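Chapter 8
Setting the Table: Tableware in Everyday Food Service

What this chapter covers
How dishes are chosen for a dining room
Shape, size, and portion
Color on the table
Storing, counting, and replacing stock

Key terms: cover, flatware, par level, rim, well, breakage rate, underlay

Most people who eat in a cafeteria, a school dining hall, or a small restaurant never think about the dishes. They notice the food, the price, and how long they waited. The person who runs the dining room has to think about the dishes every day. They must be bought, washed, stacked, carried, set out, cleared, and washed again, and each of those steps costs money.

Chapter 7 dealt with furniture and floor plans. This chapter moves to what goes on top of the table. It starts with the choice of bowls, plates, and cups, and ends with the stock sheet that you will fill out in the workbook.

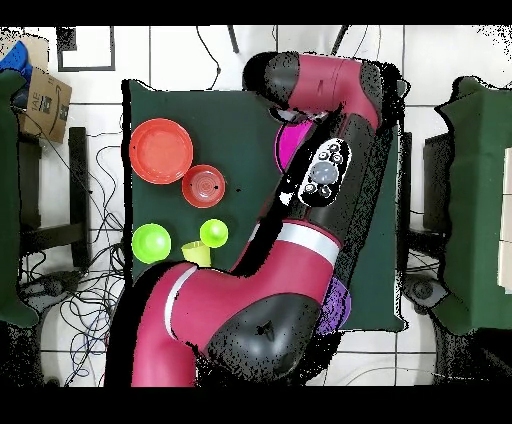
A dining room usually settles on one pattern of tableware and stays with it for several years. Changing patterns is expensive, and mixed patterns do not stack well. For this reason the first order deserves more care than any later one. The Adberg dining hall, which is used as a case throughout this book, opened with 912 place settings. Its manager ordered from a single supplier, Umaretti, so that replacements would match. When the bowl was dropped from the catalog, the hall had to choose between two bowl sizes on the same shelf or a full new order. It kept both sizes, and the kitchen spent a year serving uneven portions.

8.1 Shape and Portion

The shape of a bowl affects how much food goes into it. Servers tend to fill a dish to the same visual level, a little below the rim. A wide, shallow bowl filled to that level may hold less than a narrow, deep one that looks smaller from above. Soup also cools faster in a wide bowl, which gives it a larger surface.

Before choosing a bowl, write down the portion in ounces for each dish that will be served in it. Fill a sample to the line where a server would stop, then pour the contents into a measuring cup. If the standard soup portion is 8 ounces and the sample holds 18, servers will overfill it or guests will think they have been shortchanged.

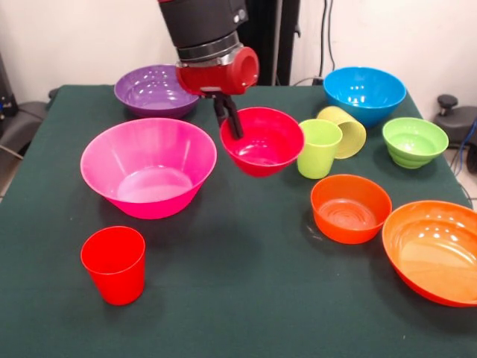

8.2 Rims, Sides, and Handling

A flared side is easy to pick up and easy to nest in a stack. A straight side holds more for the space it takes on a tray. Rims should be smooth and thick enough to resist chipping. Run a finger around the sample and reject any piece with a rough spot.

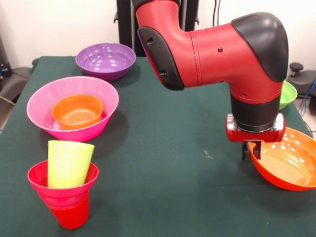
Color is the part of the choice that guests see first. White remains the standard in hotels because it suits almost any food and is simple to match. Strong colors are common in child care centers and family restaurants, where they help staff sort pieces by use. The cloth under the dishes matters as well. An orange-red bowl on a dark green cloth stands out clearly, while a dark green bowl on the same cloth would be easy to miss when clearing. At the Fajardo lunchroom, each color is tied to one course, and new staff learn the system in a single shift.

8.3 Keeping Count

The number of each item that should be on hand at the start of service is called the par level. It covers the pieces on the tables, the pieces in the dish room, and a reserve on the shelf. Cups are lost and broken more often than bowls, so their reserve should be larger.

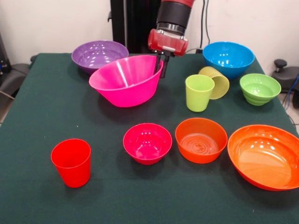 Stock is counted at a fixed time, when the dish room is empty and all pieces are back in place. Many school dining rooms do a full count in August, before classes begin, and a shorter one every 30 days after that. Record each item on its own line. Chipped or cracked pieces are pulled during the count and entered as breakage, even if they could still hold food.

The Ilix stock sheet in the workbook has columns for par level, count, breakage, and reorder. Read sections 8.1 through 8.3 again before you begin it, and bring the finished sheet to class along with your portion measurements.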